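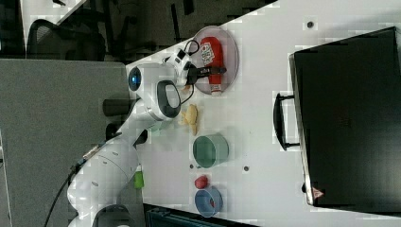

Faut-il déjà parler un peu anglais pour s'inscrire chez Wikotik ?

Aucun niveau n'est demandé. Le groupe Brimness, celui des grands débutants, commence à « hello » et prend tout son temps pour arriver à la suite.

Qui sommes-nous

Wikotik est une petite école d'anglais pour adultes installée à Douarnenez, à deux rues du port du Rosmeur. On y parle, on y lit, on y écoute la radio écossaise en râlant parce que tout va trop vite, et on y boit beaucoup de thé. L'école a été créée par Effie Geddes et Callum Crichton, arrivés de Thurso avec une voiture pleine de livres et l'idée (un peu vague à l'époque, il faut bien le dire) de donner des cours à des gens qui avaient détesté l'anglais au collège.

Les premiers cours ont eu lieu dans la cuisine d'Effie. Ils étaient quatre autour de la table, puis six, puis il a fallu emprunter des chaises à la voisine du dessous, qui a fini par s'inscrire elle aussi ! Nous avons ouvert nos salles actuelles en mars 2021, entre deux séries de consignes sanitaires, avec des fenêtres grandes ouvertes et des élèves en manteau. Beaucoup de ceux-là viennent encore.

Aujourd'hui, l'école accueille quelque 200 élèves par an. Il y a des infirmières, des retraités, un couvreur qui prépare un voyage aux Orcades depuis très longtemps, des grands-parents dont les petits-enfants grandissent à Leeds ou à Toronto. Les groupes restent petits et mélangent les âges, nous y tenons énormément.

Comment on travaille

Nous n'avons pas de manuel. Callum en a essayé plusieurs la première année et les a tous rangés sur l'étagère du haut, où ils sont encore. À la place, nous avons nos fiches : 2917 à ce jour, écrites à la main ou tapées, classées par situation dans des boîtes à chaussures. Rendre un pull trop petit, expliquer au médecin que la douleur est plutôt à gauche, refuser poliment un troisième morceau de gâteau, demander à quelqu'un de répéter sans avoir honte. Chaque élève peut proposer une fiche, et les meilleures viennent souvent de là. La fiche sur la machine à laver qui fuit au camping est un classique, on nous la redemande chaque année.

La grammaire arrive quand on en a besoin. Elle arrive quand même, rassurez-vous (ou inquiétez-vous, selon votre caractère). Effie adore les verbes irréguliers et peut en parler très longtemps. Elle a sa théorie sur « to get », qu'elle expose volontiers au tableau avec des flèches dans tous les sens, et les élèves la recopient en rouspétant avant de s'en servir dès la semaine suivante.

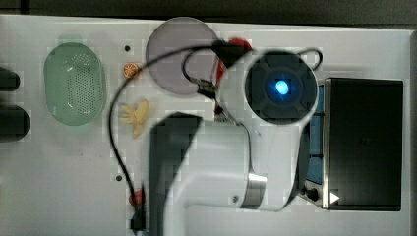 Les prépositions sont le grand chantier de l'automne dans le groupe Brimness. On croit les connaître, et puis il faut dire en vitesse si la chose est « on », « over », « next to » ou « across from », et tout se mélange. Quelques petits objets de la maison éparpillés sur une table blanche, vus d'en haut, et on tient déjà une bonne demi-heure de conversation : what is near the edge, what is in the middle, what would you move first? Le vocabulaire de la maison est de toute façon celui qui manque le plus, même à des gens qui lisent très bien l'anglais. On sait dire « sustainability », on ne sait pas dire « passoire ». C'est un exercice que chacun peut refaire chez soi, à voix haute, en débarrassant la table, et plusieurs conjoints nous ont écrit pour s'en plaindre gentiment.

Nos groupes

Brimness, pour commencer ou recommencer de zéro. Deux séances par semaine, le matin ou en début de soirée. Le nom vient du coin de côte où Callum allait ramasser des coquillages enfant.

Eyvindsson, pour celles et ceux qui se débrouillent et voudraient arrêter de traduire dans leur tête. On y lit des nouvelles courtes, on y fait des débats sur des sujets sans aucune gravité -- le dernier portait sur la bonne manière de couper une baguette et il a duré deux semaines. Eyvindsson est le nom du héros d'un feuilleton qu'Effie écrit pour ce groupe, un marin assez maladroit qui se perd dans tous les ports du nord. Chaque épisode réutilise le vocabulaire du mois.

Navireck, notre atelier du samedi, ouvert à tous les niveaux. On marche le long de la baie, par tous les temps, et on parle. Les débutants apprennent à dire qu'il pleut, les autres apprennent les quinze façons de le dire. Il faut de bonnes chaussures.

L'école ferme en août. Effie et Callum rentrent voir leurs familles et reviennent avec des journaux, des biscuits et de nouvelles fiches.

Nos professeurs

Effie Geddes a enseigné le français dans le nord de l'Écosse avant de passer de l'autre côté. Elle connaît donc très bien les fautes dans les deux sens, et elle continue d'en faire en français avec beaucoup de naturel, surtout sur le genre des mots. Elle s'occupe des débutants et des cours particuliers.

Callum Crichton a travaillé à la radio locale, au montage. Il en a gardé une oreille redoutable et une passion pour les accents, qu'il fait écouter, comparer, imiter. Ne vous laissez pas impressionner par Glasgow ! Au bout de quelques séances, on y prend goût. C'est lui qui mène les marches du samedi et qui tient la bibliothèque de prêt, au fond du couloir. Les livres peuvent rester chez vous tant qu'ils sont lus.

Venir nous voir

La première séance est offerte, dans le groupe de votre choix, et vous pouvez très bien ne rien dire du tout pendant une heure et écouter. Pas de test d'entrée : on discute un moment autour d'un thé, en français si vous préférez, et on vous propose un groupe. Si vous vous y sentez mal à l'aise, on en change, à n'importe quel moment de l'année.

Les inscriptions se font sur place, en fin d'après-midi, ou par téléphone. Laissez sonner, le poste est à l'étage -- et n'hésitez pas à laisser votre message en anglais, même bancal.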